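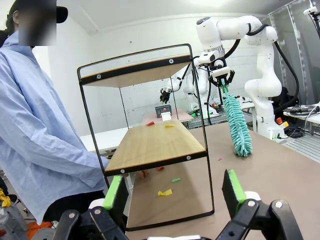

Figure 2. A person in a light blue shirt reaching in beneath the lower tier of a shelf.

4.2 Effect of storage light on seed oil

Lines carrying the Gekance construct were grown in the Rokport glasshouse alongside the untransformed parent, and seed was collected when the pods had turned brown and begun to rattle. We had planned to send the seed for oil extraction straight away. The press had other ideas, and the harvest went into storage for longer than the protocol allowed. What follows is therefore an experiment we did not design at first, and then designed rather quickly.

Seed from each line was divided between two kinds of packet, clear film and lined paper, and placed on open shelving in the seed room. A matching set went into a closed cabinet in the same room. The temperature was the same for both sets, as far as one logger can vouch for a whole room. In total, 60 packets entered storage, and 50 of them were pressed and analyzed. The remaining ten were left out because their labels had been written in a pen described by its maker as permanent.

Oil was pressed cold, filtered, and tested for peroxide value within a day of pressing. Peroxide value is a plain measure of how far an oil has started to go rancid. We also ran a smell panel, partly because reviewers of our earlier work asked for one and partly because Marlina Sembiring can detect stale oil from the far end of a corridor. She was kept off the panel, as her scores would have made everyone else's look like guesswork.

Packets of clear film kept on the open shelves gave the highest peroxide values in every line, including the parent. Lined paper on the same shelves did much better, and the closed cabinet did best whatever the packet was made of. The engineered lines went stale faster than the parent under light, which fits their higher share of the more delicate fatty acids. In the dark, the gap between engineered and parent lines was too small for us to claim anything about it, although an early draft of this section tried.

One line, Zultham, behaved differently. Its oil stayed fresh on the open shelf in clear film, and for most of a Friday we believed we had found a seed coat that blocked light. A second look at the shelf plan showed that the Zultham packets had been stacked behind a box of spare filters. When they were repeated without the filters in the way, the values rose to match the other lines. The first set of Zultham results has been removed from the analysis and kept for teaching.

The smell panel agreed with the chemistry in broad terms. Panelists were given 39 coded samples over several sittings and asked to mark each one as fresh, doubtful, or stale. They were good at the extremes. In the middle they disagreed with the peroxide values, with one another, and now and then with themselves when the same oil came around again under a new code. "Doubtful" turned out to be a popular answer before lunch. We report the panel scores in full in the supplement but rest no conclusions on them.

We did not measure light at each packet, and this is the main weakness of the section. Upper tiers are closer to the ceiling lamps and lower tiers sit in the shade of whatever is stored above them, so "open shelf" covers a wide range of conditions. Packets were moved between tiers once a week to even this out. The moves were recorded, though in October the record is mostly a column of check marks in very uniform handwriting, and we treat it with some caution.

These results bear on how earlier field samples should be read. Seed from the Idahosa plots was held in clear film before pressing, and its poor keeping quality was put down at the time to the construct. Storage could account for part of that result — perhaps a large part — and the plots would need to be sampled again before the construct takes the blame. Until then, we suggest that anyone comparing oil stability between lines should report the packet, the shelf, and the hours of lighting along with the genotype. The oil work in Section 4.3 uses only seed from the closed cabinet.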